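# Pliltamo bench log, May

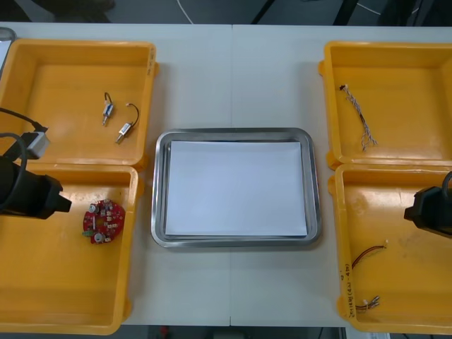 *Last edited: May, 4:17 pm (tray notes, cable to-do)*

Two arms up on the table now. Yellow bins out at the sides, steel tray in the middle with a sheet of paper in it so the cameras dont get so much glare off the bottom. Rim still shines, live with it for now.

Parts out for the kitting trials:
- little actuators, top left
- round red board, bottom left
- twisted wire bundle, top right
- short leads w/ white connectors, bottom right

Left arm first, board into the steel tray. Ran it 43 times before lunch, 41 good. Both misses were the grip closing high and skating off the edge. Dropped the approach 2 mm, will rerun.

Right arm: wires are a pain. Twisted bundle has a frayed end and the fingers snag in it. Try grabbing nearer the connector.

Escobedo driver build 17 is on both controllers. Don't update yet!! The Skarkstead fork still has the old homing order and the left arm will swing over the bins.

To do
- clip the left cables back, they hang too near the top bin
- tape the table seam?
- ask Plultuvside abuot softer finger pads
- relabel bins, handwriting is getting hard to read

Arms stay powered down if your soldering at this end.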